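Chapter 7
Choosing Between Grippers

If you have ever tried to do up your coat with mittens on, you already know most of what this chapter is going to say, and I hope you'll bear with me while I say it anyway. Cloth is hard work for a gripper. It sags and it slides, and just when you think you have one layer you find you have two (or none at all!). So before we get to any numbers, we'll spend a few pages on fingers: how long, how wide, and how hard they ought to close on a jacket hem or the end of a zipper. Keep your notes from Chapter 3 handy, as we'll be using the same score sheet for each pair of fingers we try.
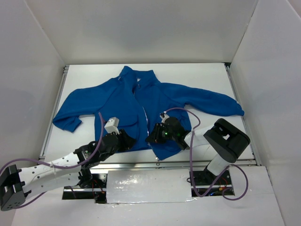

Lachlan Whitcombe would start somewhere else: change the fingers last, he tells his classes, and run the same pair 17 times before you trust any score it gives you.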